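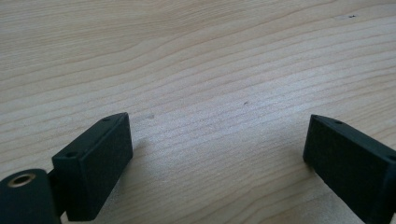
Katene Marsh Restoration -- Progress Report to the Okitz Fund
Submitted by Iresha Karunaratne, project manager
Sep 20, 2022

It has been a very good season at the marsh, and I'm delighted to be writing this one! When we last reported in January the lower channel was still choked with giant reed and the new culvert was sitting in a supplier's yard. The culvert is in, the channel is open from the footbridge down to the old pump house, and water is reaching the east pond by gravity for the first time since the levee was raised.

Channel and water

Vuleck finished the earthwork in July, nine days behind schedule. The delay came from a buried irrigation pipe that wasn't on any of the drawings we had (it was dry, and has been capped and mapped). The banks were graded to the gentler slope we asked for in the revised plan, and they held up well in the August storms apart from one washout near the footbridge. Vuleck repaired that under the contract at no extra charge.

We are still working out how high to set the boards at the east pond. Too high and the path floods -- too low and the mudflat dries before the shorebirds are done with it. For now we're leaving them at the middle notch and reading the gauge twice a week.

Planting

We put in 900 willow and cottonwood poles along the two main reaches, plus 16 flats of saltgrass and yerba mansa on the flat ground behind the pond. The willows have taken off, and several on the north bank are already taller than I am. The cottonwoods are patchier. Darragh Keogh, who runs our field crew, thinks the holes on the upper terrace didn't go deep enough to reach summer groundwater, and after digging beside a few of the dead poles I agree with him. We lost 167 in total, nearly all of them up there. We'd like to replant that terrace with mesquite and wolfberry this winter and keep the cottonwoods down by the water.

Giant reed is coming back in places, as everyone warned us it would. The crew has treated the regrowth twice and will go through again before the first frost.

Wildlife

This has been the fun part. A pair of green herons nested in the big willow behind the pump house, and we've had soras calling from the cattails since late August. Beaver have also moved in below the culvert! We've wired the trunks of the older cottonwoods and are otherwise letting them get on with it. The Diveo sound recorders are out at 11 points and working well, except for the one at the south gate, where road noise drowns out nearly everything. We plan to move it in toward the pond.

Trail and access

The loop trail is open as far as the bench. The last stretch needs a short boardwalk over the seep, and we have one quote in hand and are waiting on a second. School visits start again next month.

Budget

Spending is roughly in line with the plan. Earthwork came in slightly under and herbicide over. We request permission to shift the earthwork savings to the upper terrace replanting; the budget table has been sent separately.

Next steps

- Third reed treatment, lower channel and pond edge
- Order mesquite and wolfberry stock
- Second boardwalk quote
- Move the south gate recorder
- Winter bird survey

If anyone from the Fund would like to walk the site, please come early in the morning and bring boots. Darragh and I would love to show you the herons' tree.

Related items
Katene Marsh: January progress report
Revised grading plan, lower channel
Reading the east pond gauge
Trail map and visiting hours

Contact us | Copyright 2022 Katene Marsh Restoration | Back to top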